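From: Bastien Chevalier
To: willell-pantry
Subject: Re: [willell-pantry] Tuna, again
Date: January 2026

Oriane wrote:

> Could somebody please settle the tuna question before the
> next order goes in? I opened the cupboard to put away a bag
> of rice and the top can of the blue stack came down on my
> foot. I don't mind the foot. I do mind that the green cans
> and the blue cans are all in together now, and the sheet on
> the door still says 162 when there is no possible way to
> fit 162 cans in there.
>
> Also, do we drain before we weigh, or after? The casserole
> people are asking again.

Oriane,

Sorry about the foot. I will try to take these in order, and I apologize in advance to the people who joined this list for the bread swap.

First, the sheet. 162 is the number for the whole of the Tumside store, both rooms, and it was copied onto the cupboard door in July by someone with very nice handwriting and no access to the other room. I know this because the handwriting is mine. Cross it out. The cupboard takes what it takes.

Second, the stacks. My proposal is that blue goes on the left of the raised board and green on the right, and that we stop building once a stack starts to look like an opinion. The cans are low and round and they sit on each other fairly well, but the rims don't all nest the same way, and a blue can put on top of a green one has a way of sliding about when you close the door.

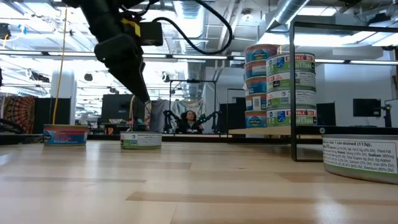
I'd also like us to give up the practice of "just leaving a few on the table for whoever's cooking." Whoever's cooking never takes them. They take from the stack, because the stack looks official, and the ones on the table stay there until they become decor. If you get cans out and don't use them, put them back on their own color. It takes less time than writing to the list about it, and I say this as a man on his fourth paragraph.

Third, draining. I can give you a proper answer here. The green-and-white cans state their serving as one can, drained, 113g, with 110 calories. So for those the label has done the weighing for you and you can count by the can. The casserole recipe (the Coste one, on the yellow card) was written for some other tuna in some other decade, and it calls for 273 grams "of fish," with no word on whether the fish has been drained. I have made it both ways. One is a casserole and the other is a soup with ambitions. Drain it.

If you're feeding somebody who watches their salt, please turn the can around and read it before you cook. We had the Atine lunch where everyone guessed, and everyone guessed low.
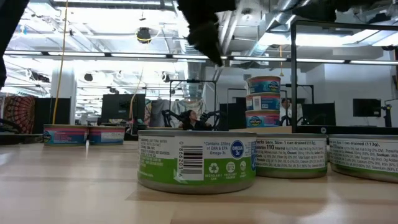 Bastien Chevalier
Dry goods and shelving, Willell Pantry Group

I had meant to sign off there, and then I remembered the labels question, which Oriane was too polite to raise a third time.

Labels face out. I know there's a faction that likes the ingredients side showing and a faction that likes the logo, and I have come around to the ingredients side, mainly for the allergy people. It makes for an ugly shelf. You end up looking at barcodes and small print instead of anything cheerful. But it saves picking up every can and rotating it under the light with your glasses on your forehead, and the small print really is small.

The green ones also say "recyclable can" along the bottom band, so could the empties please stop going in with the general trash? Rinse them first. Last summer is not something I want to go through again.
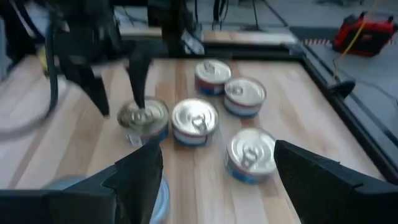

Two smaller points about pull tabs. Don't pick a can up by the tab to see whether it's a strong one. And if a tab does snap off, the can isn't ruined, it just needs the opener from the second drawer, so please don't slide it to the back of the shelf for me to find. I have found several. They know what they did and so do you.

On the order itself: I'd put us down for 100 more and see how far that gets us. The supplier has a better price if you take 3000, and before anybody replies to say so, yes, I saw it, and no, we are not becoming that kind of group. Split it evenly between blue and green unless someone has strong feelings. If you do have strong feelings, write to me off list.

The yellow card is back on its hook. The rice can go on the bottom shelf, Oriane, well away from anything that might fall on it.

Bastien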